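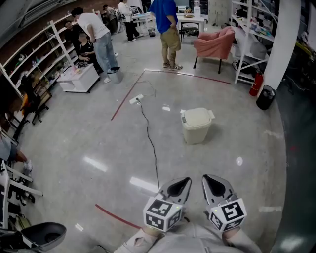 To: county-policy list
Date: 11 Feb 2020
Subject: Re: Draft ordinance on municipal ID cards, section 4

Replying to the points on section 4, with the earlier message quoted in pieces. I have read the Gurmont draft against the Tarnow ordinance it was copied from, and the two differ in more places than the cover memo says.

> The retention language is the same as Tarnow's. The city keeps
> a record that a card was issued and nothing else.

The language is the same only in 4(a). Tarnow's 4(b) says application documents are "reviewed and returned at the counter." The Gurmont draft says "reviewed and returned, or retained as needed for quality review." There is no definition of quality review anywhere in the draft, and no time limit. As written, a copy of a foreign passport or a lease could sit in a file drawer for years and be reachable by subpoena or by a public records request. I would strike everything after "returned."

If staff insist on some form of audit, the fallback is a checklist. The clerk marks which category of document was shown (one from list A, one from list B) and initials it. The checklist carries the card number and no name. Tarnow went to this in August after its first audit, and it is in their amended rules, though not in the ordinance itself, so anyone working only from the ordinance would miss it.

> Proof of residency is set at 30 days, which most applicants
> can meet.

It is 30 days in the summary. In section 3(c) it is 70 days. One of them is a mistake and I can't tell which from the text. The Benmoussa amendment used 50, and that number still shows up in the sample application form attached as Exhibit B. All three need to match before first reading. If the clerk's office prints forms from Exhibit B while the code says something else, every denial between the two numbers can be appealed.

The list of accepted residency documents also needs work. A utility bill or signed lease leaves out people who rent a room and pay in cash. Tarnow accepts a letter from a shelter, clinic, school or house of worship on letterhead. Gurmont's draft accepts a shelter letter only.

> On cost, the estimate of 1,000 cards in the first year seems
> safe.

The figure has no source in the memo. Tarnow issued 942 in its first year, but it opened two counters and kept one open in the evening. Gurmont proposes one counter during business hours. I would expect fewer cards, and the per-card cost goes up accordingly because the printer lease is fixed. The budget note should show the lease and the card stock on separate lines.

> The police department has agreed to accept the card, so we
> don't need to put that in the ordinance.

I disagree. An agreement by the current command staff is a letter. It can be withdrawn by the next one without notice to the council or to cardholders. Section 6 should say that city departments, including police, shall accept the card as proof of identity and residency for city purposes, and shall not treat possession of the card as evidence of immigration status. The second clause matters more than the first. It is in Tarnow's section 7 and was dropped from ours without a note.

It should also say plainly what the card does not do. It is not a driver's license, it does not authorize work, and it is not accepted for air travel. Put that on the application as well, in each language the form is printed in.

> Can we get comments in before the packet closes?

Mine are the above. In the order I would fix them:

4(b): strike "or retained as needed for quality review"
3(c), summary, Exhibit B: one residency period
3(d): widen the letter option
6: restore the Tarnow wording on status
Budget note: split fixed and per-card costs

One clerical item. The memo spells the city "Tarnov" on pages 2 and 5 and "Tarnow" everywhere else. It should be corrected, as the citation in footnote 3 uses the wrong spelling and a search of the code library under that name returns nothing.

I have a marked-up copy of the draft in plain text and will send it off list to anyone who asks. Please don't forward it as the final version, since section 5 on fees hasn't been checked.

--
To leave this list, send a blank message with "unsubscribe" in the subject line.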